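2018-06-02

The Lutdale open day had been running for an hour when Padmavathi Namboodiri reached the upper floor. Her invitation described her as an assessor. Her badge said guest. She had 100 sheets of the Zesonik form in her bag and intended to use one.

"Hoxha sets the limit at 500 grams," said Aishwarya Murthy, who ran the demonstration. "We hold to that. Drutia goes to 700, but they drop things."

"Often?"

"It's in their log."

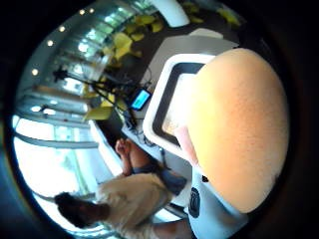 Namboodiri wrote down both limits and left the third box blank. The form asked for the grip cycle total, and Murthy gave it as 3,557 without checking. It also asked for distractions in the work area. Namboodiri looked along the wall of tall windows, then at the tripod with the yellow-green chairs behind it, and wrote "daylight". A blue screen glowed on the tabletop, with thin cables trailing from it. She asked what would happen if the power went.

"The fingers stay closed," said Murthy. "They need current to open."

"So whatever it has, it keeps."

"Until somebody finds the key."

Namboodiri asked where the key was. Murthy named a drawer, then a different drawer. The form had no box for this, so it went in the margin.

They moved on to soft and irregular items, section four, which most sites skipped. Murthy had not skipped it. In April a grip had failed on a wool glove, and she had rewritten the closing routine herself.
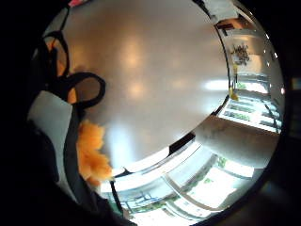
*Section four: scissor handles and something orange and fluffy, by the windows.*

"Which one is harder?" asked Namboodiri.

"The soft one. It gives way, and the sensor reads that as a miss."

"And then?"

"It tries again, slightly tighter."

"How many times?"

Murthy considered the question for longer than she had considered any of the others. Then she went to look in the first drawer.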